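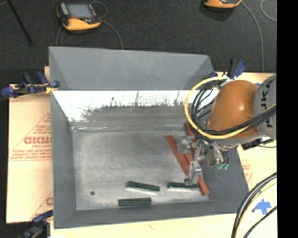
Revisa y comenta: Maite Olabarri

Lista de repaso de los cajones metálicos de piezas, nave de Barkitgate
Versión de septiembre, con mis notas al lado

Me habéis pedido la lista "pero con los comentarios, que la lista sola no hay quien la lea", así que aquí va tal como la llevo en la carpeta, un poco pasada a limpio. Vale para los cajones grandes de chapa, los rectangulares. Los de plástico apilables van en otra hoja y los de rejilla en otra más (sí, ya sé, demasiadas hojas).

Antes de asomarse

[ ] Guantes anticorte puestos, los dos.
Lo de los dos lo escribo por mí, que tengo la manía de quitarme el derecho para apuntar. Ahora llevo el lápiz atado a la tabla y escribo con el guante puesto. La letra sale como sale.

[ ] Equipos de la zona parados y bloqueados antes de meter las manos.
Parados y con el bloqueo echado. Si no veo el candado no empiezo, aunque me digan que tarda un segundo.

[ ] Luz suficiente hasta el fondo.
En los cajones de chapa gris esto tiene su gracia, porque la luz pega en la pared y te deja una franja blanca que no te deja ver nada de lo que hay en ese trozo. En el de la foto pasa justo eso en la pared del fondo: una banda blanquísima y, en su borde de abajo, motas oscuras y rayitas verticales. En esos casos yo no marco ni bien ni mal hasta haberlo mirado con la linterna de lado, casi pegada a la chapa. Con la linterna de frente se ve peor, os lo prometo.

[ ] Número del cajón legible por fuera.
El 566 lo tenía medio borrado y lo repasé con rotulador de pintura. Es un apaño, falta la placa. Pedida a Satel con la referencia 2872, sigo esperando.

El cajón

[ ] Bordes superiores sin rebabas ni cantos levantados.
Se pasa un trapo viejo por todo el borde, despacio. Si se engancha, hay rebaba. El truco me parece buenísimo y no es mío, venía en la hoja antigua de Fleveo, que era malísima en todo lo demás.

[ ] Pliegues de las esquinas sin grietas.
Ojo a los pliegues en ángulo de los extremos, que son los que más trabajan cuando alguien levanta el cajón torcido con la carretilla. Una grieta fina parece un arañazo. Si paso la uña (¡aquí sí, sin guante y con todo bloqueado!) y se hunde, etiqueta roja y fuera.

[ ] Junta entre la pared y el fondo cerrada en toda su longitud.
Hay que seguirla entera, de punta a punta, aunque haya que mover piezas. Si brilla a puntitos no pasa nada, la chapa brilla. Lo que busco es separación: meto la galga más fina y, si entra, lo apunto con la distancia a la esquina izquierda para encontrarlo otra vez el mes siguiente.

[ ] Fondo sin abolladuras de más de 12 mm.
Se mide con la regla apoyada de canto. Los arañazos los dejo pasar todos. Un fondo de estos se raya desde la primera carga, y a los que empezáis os digo siempre lo mismo: no apuntéis cada raya, que luego me llegan hojas de dos caras y tengo que buscar el agujero entre cuarenta rayas.

[ ] Paredes inclinadas sin deformar.
Me pongo en una esquina y miro a lo largo de la pared con un ojo cerrado. Queda poco científico pero funciona muy bien. Si tengo dudas, saco la cuerda y la tenso de lado a lado.

[ ] Limpieza del interior.
Sin aceite, sin virutas, sin envoltorios. Lo de los envoltorios va por alguien que desayuna cerca de los Bárány a las diez y pico y que ya sabe quién es.

Lo que hay dentro

[ ] Piezas del tipo que toca.
Mirad la tarjeta del cajón y luego el contenido, por ese orden. En el de la foto hay barras rojas, de ese rojo ladrillo, y bloques verdes. La mezcla de formas no es un fallo si la tarjeta dice mezcla. Si la tarjeta pone solo barras, entonces sí, se aparta y se avisa.

[ ] Ninguna pieza larga sobresale por encima del borde.
Esta es la que más me importa de toda la hoja. Una barra tumbada en el fondo, aunque quede en diagonal, me parece estupenda. Una barra apoyada en la pared y asomando a la altura de la cadera, ni en broma. Si asoma, se recoloca antes de seguir con cualquier otra casilla.

[ ] Piezas largas estables, sin montar unas sobre otras en equilibrio.
Se empuja con un gancho, nunca con la mano. Si la barra rueda o cae, se deja donde ha caído y se vuelve a probar.

[ ] Cantos y pintura de las piezas.
Golpes pequeños, se aceptan. Pintura saltada en escamas, se aparta la pieza y se barre lo que haya soltado, que luego las escamas se meten en la junta y parecen óxido. Me pasó el invierno pasado y tuve medio cajón desmontado por unas escamas rojas. ¡Medio cajón!

[ ] Peso total por debajo de 300 kg.
Va por báscula, no a ojo. Y se pesa con el cajón apoyado del todo, que el mes pasado alguien lo pesó con una esquina fuera y salió un número precioso.

Alrededor

[ ] Cables y mangueras de la zona sin roces contra el borde del cajón.
Con el trapo del principio ya sabéis cómo está el borde. Si además hay algo colgando que lo toque, se anota el punto del roce y se pasa a mantenimiento. No lo atéis vosotros con una brida, por favor, que luego tira de otro sitio.

[ ] Suelo exterior despejado por los lados por donde se pasa.
El palé vacío también cuenta como estorbo. Y la caja de guantes en el suelo, por muy guantes que sean.

[ ] Cajón asentado en sus cuatro apoyos.
Se empuja en cada esquina con la palma. Si baila, se calza con calzo de goma. Cartón doblado no, que se aplasta y a la semana vuelve a bailar.

Cómo relleno yo las casillas

Una cruz es que está bien. Un círculo es que lo he mirado y tengo una duda. En blanco quiere decir que no lo he mirado, y prefiero mil veces una casilla en blanco a una cruz puesta de memoria en el despacho. Para los círculos dejo siempre una frase detrás, aunque sea "mirar con más luz".

Las etiquetas rojas están en el cajetín junto a la báscula. Si se acaban, vale cinta roja con el número del cajón escrito encima, pero que se lea desde el pasillo.

Pendiente de mi última vuelta

Placa del 566, ya dicho.
Cambiar la linterna buena, que parpadea (la otra alumbra lo justo para encontrarla).
Poner en la tarjeta de los Bárány la casilla de mezcla, que ahora la escribimos a mano en el margen.
Quitar de la hoja la línea de las ruedas. Estos cajones no llevan ruedas desde que cambiamos de modelo y seguimos marcándola todos los meses, yo la primera.

La hoja firmada va a la bandeja azul antes de las 14:00. Si llega más tarde la paso yo al día siguiente.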